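Chapter 4
Care and Setup of the Hand-Held Gripper Pair

What you will learn

How to inspect a gripper before it is used
How to seat and check the marker cubes
How to clean and change the fingertip pads
How to route cables on a two-hand station
How to fill in the station log

Terms in this chapter: finger pad, jaw gap, fiducial marker, marker cube, pairing, strain relief, reference pose, drift

4.1 Before You Start

Chapter 3 covered the arm and its mounting plate. In this chapter we leave the arm and turn to the grippers an operator carries by hand. A hand-held gripper records how a person picks up, moves and sets down an object, and the arm later works from that record. If a finger is loose or a marker has shifted, the arm inherits the error. Most of the faults you will be called to fix on a station like this are small ones: a dirty pad, a plug halfway out, a cube that was knocked against a table leg.

The examples use the Ngata station, a two-hand setup with a left and a right gripper, a tabletop and a log sheet. If your shop has the older Retura station, the steps are the same except where the text says otherwise. The Retura has no status light, so skip any step that mentions one.

You will need a lint-free cloth, a small bottle of pad cleaner, a 2 mm hex key, a feeler gauge, cable ties and a spare set of pads. Keep the hex key with the station. The screws on the finger mounts are soft and a worn key will round them off.

4.2 Inspecting the Fingers

Hold the gripper with the fingers pointing away from you and the jaws open. Look at the two pads face on. They should stand straight and face each other squarely. A pad that leans will touch at the tip first and leave a gap at the base, and small parts will twist as the jaws close.
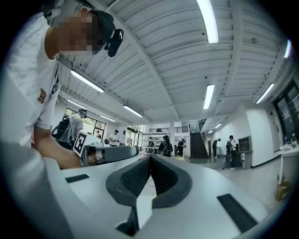
Close the jaws slowly and let them come to rest. Do this with each hand, even if you only plan to use the right gripper that day. Both fingers should start moving together. If one lags, check its mount screw before you look at anything else. Tighten it until it stops, then give it no more than an eighth of a turn.

Next check the faces of the pads. The texture wears down with use, first in the middle and then toward the tip. Rub your thumb across it. A good pad drags on the skin. A worn pad feels smooth and may look shiny. Change both pads on a gripper at the same time, even when only one is worn, and write the change in the log.

Use the cleaner on the cloth. Do not spray it on the gripper. Foam bodies soak it up, and the adhesive under the flat pads on the body will let go after a few weeks of this. Let the finger pads dry fully before closing the jaws.

4.3 Looking at the Jaw Gap

The jaw gap is the space left between the pads when the trigger is at a given point. On a curved pad the gap narrows like a V, so where you measure matters. Always measure at the same height, which on the Ngata is the raised line one-third of the way down from the tip.

1. Set the trigger to its first stop.
2. Slide the feeler gauge in from the side.
3. Read the gap and write it down.
4. Repeat with the trigger at its second stop.
5. Compare with the last entry in the log.

A change from one week to the next means something has moved. It may be the pad, the mount or the trigger linkage. Work from the tip back.

While you have the gripper up in front of you, check what its camera can take in. The lens is wide, so it picks up the fingers, the work surface and a good part of the room behind them. Tilt the gripper through its working range and make sure that no sleeve, strap or cable drops across the fingertips. Lights overhead can wash out the top of the view when the gripper is tipped up. Tip it down again and see that the pads are still easy to make out.
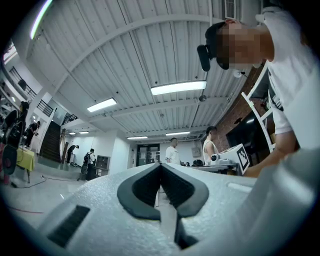 4.4 Marker Cubes

Each gripper carries a cube printed with square black-and-white patterns. The tracking software finds these patterns and works out where the gripper is and which way it is turned. The patterns differ from one cube to the next, so cubes must never be traded between the left and right hands.

Check the cube in this order. Look for scratches, glare and lifted corners on each printed face. Push lightly on the cube from two sides. It should not rock. Then carry the gripper to the reference pose and read the position on the monitor. On our training station the cube center should read 354 mm above the tabletop. If the reading is off, reseat the cube and read it again. Do not correct the number in the software until you have done this twice.

Lifted corners should be replaced with a new print. Clear tape over a marker throws glare, and a marker with glare on it drops out of tracking for a moment at a time. The operator will not notice. The record will have a hole in it.

4.5 Cables and the Trial Run

Run the cables behind the operator or down the outside of each arm, with slack for a full reach. Fix strain relief at the gripper end. Keep plugs and adapters out of the walking path, and mark the edge of the work area on the floor with tape if it is not marked already.

Finish each setup with a trial run using a light object. String, a small cup or a soft toy will do. A light object shows up a lazy finger faster than a heavy one does. Hold both grippers over the table, confirm the status lights, and work with one hand and then the other.
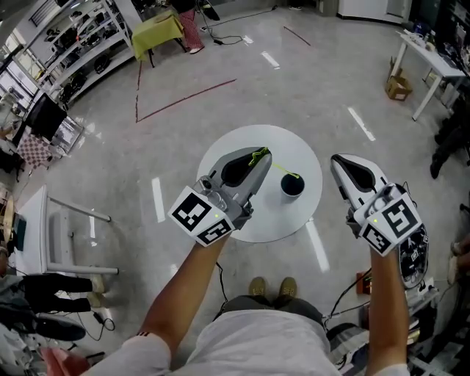

An operator at the Puvcombe plant wrote to us that the trial run should come before the cable work as well as after it, as a gripper that behaves badly with its cables hanging free will only be harder to sort out once everything is tied down. We have tried this order in our own classes at Zeltthorpe and it does save cutting ties. It adds a few minutes. Use it when you set up a station for the first time or after a pad change.

4.6 The Station Log

Write one line for each check. Give the gripper, the hand, what you looked at, what you found and what you did. "OK" is not an entry. A useful line reads:

Left, pads, worn at center, both changed, gap at first stop matches last entry.

Log 1817 on the training station runs to 41 lines, and you will use it in the exercises at the end of Section 4.7. Read through it once before going on, and mark each line where a cube was reseated.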